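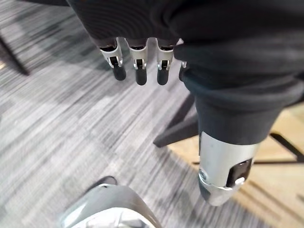 Price the Hand Before the Robot

By the time the grocers at Adotdale set a budget for store automation in November, they had three quotes for the robot and none for the fingers. Hands are often bought as an extra. They wear faster than the arm, and so do the sleeves that cover them.

Kelar, which supplies stores with 500 or more produce lines, now lists hands, sleeves and fingertip pads as separate items. Its planning sheet allows six spare sleeves per hand in the first year.

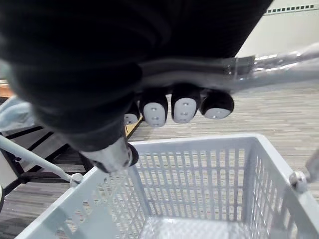 A sleeved hand at the handle bar, with the slotted basket below.

Handles deserve a line in the plan too. Measure every bar and basket grip the hand will have to close on, and send the list with the order.

Then look at the stock. Long beans, chili peppers and tomatoes ask for different grips, and a trial on one crop says little about the next. Cliltevell quotes 29 days for a mixed produce trial.

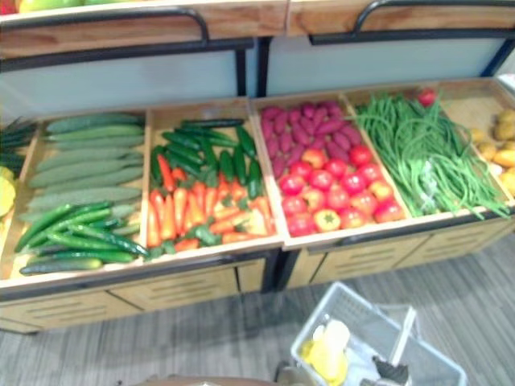 What to ask for in a quote

Price per hand, with sleeves
Lead time on fingertip pads
Trial days on your own shelves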